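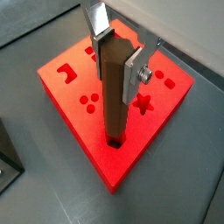

Toy and play material check, Trimthorpe room 3
Checked by: Azlan Yeoh
Day: Wednesday, before opening

Shape sorter, red board
Corners, no chips or sharp spots: OK. Ran a thumb round all four.
Paint, no flaking: OK on top. Small rub mark underneath, watch it.
Sits flat, no rocking: OK
Holes clear, no grit or food: cleaned out one, raisin. OK now.
Hexagon peg, brown: OK. Snug but goes in. Check again if the room gets damp, it swelled in February.
Other pegs, all back in tub: YES
Pegs vs choke tube: none fit. PASS
Splinters: none felt
Comment: long pegs are a poke risk if kids walk around with them. Sitting down only. Told the morning staff, needs to go on the wall sheet too.

Table
Top wiped: yes
Legs tight: one loose, tightened. Recheck Friday
Edges: OK

Storage
Shelf fixed to wall: OK
Heavy stuff on bottom: NO. Kong blocks were up top again, moved. Please stop putting them there!!
Tub lids: 1 cracked, binned. Need new, Dellberg size 20
Labels: two peeling, still readible

Puzzles
Sonora farm puzzle: knob loose on the cow. PULLED, in office drawer. Do not put back out till glued and dry overnight
Alphabet tray: OK

Floor
Mat flat, no curled edge: curled by door. Taped for now, not a real fix
Stray pieces under radiator: one bead. FAIL, too small for this room, dont know where it came from. Ask next door

Cleaning
Spray locked up: yes
Mouthing toys washed: yes, done last night
Cloths changed: not yet

To do: lids, mat, cow knob, wall sheet, cloths
Room OK to open: YES, without the farm puzzle
A.Y.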